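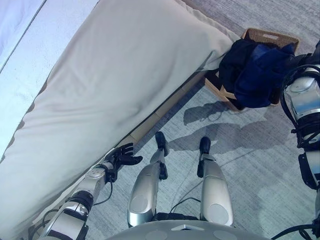
Marisol Espinoza asked whether the second volume could be read without the first, and was of the firm opinion that it could not. The point is recorded at the head of this entry as it governs most of what follows.

The Surnham Library reading diary for June 2025 concerns Skaltberg, the second novel in the Senumska sequence by Vitalii Onyshchenko. The book has 369 pages in the hardback edition. The first volume was entered in this diary in December, when it was recommended for readers of fourteen and over with a reservation about the length of the court scenes.

Skaltberg opens on the morning after the closing chapter of its predecessor. No summary is given. The reader is expected to remember that the mining moon of Senumska has lost its supply ships, that the Regent is dead and that Ilse, the signal clerk, holds the only copy of the evacuation list. I had forgotten the last of these and was obliged to return to the earlier book before going on. Readers who borrow the present volume are advised to do the same.
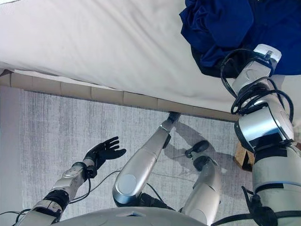 White sheet and navy cloth.

The first 80 pages are the strongest. Ilse's journey down to the flooded levels is told plainly, and the author trusts the reader to work out who has been there before her. The rival narrator, a young officer named Guillot, is less well served. His chapters repeat events already seen from Ilse's side, and on two occasions they repeat her conversations almost word for word. Callum Sowerby considered this deliberate, and pointed to the small differences over who speaks first and who leaves the room. I have read the passages again and accept that the differences are there. I remain unsure that a reader of fifteen will look for them.

The matter of the list is handled well. It would have been easy to make Ilse noble about it, and she is mostly frightened and rather cross – she crosses out a name in the ninth chapter and does not tell anyone, including the reader, whose it was. 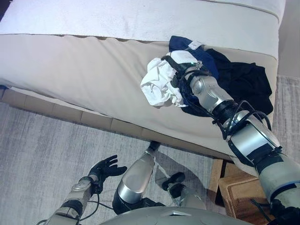 Reading time: 2 minutes

Progress since the last paragraph: finished. The ending will divide borrowers. The lifts are working again by the last chapter, but the ships are left in orbit and the crossed-out name is held over for a third volume. Maureen Hollis thought this a fair bargain after so long a book. Jordan Bloxham did not, and returned the shared copy with a note to that effect tucked inside the back cover. The note has been removed.

There is some violence, chiefly in the mutiny chapters, and one death which younger readers may find upsetting. The language is mild throughout. The map at the front is of the upper levels only and is of little help after the descent.

Skaltberg is accordingly recommended for readers of fourteen and over who have completed the first volume. Both books will be shelved together under Teenage Fiction, with the first placed to the left. Large print has been requested from the supplier and no reply has yet been received.

2 comments

Contact the Reading Diary | © Surnham Library | Back to top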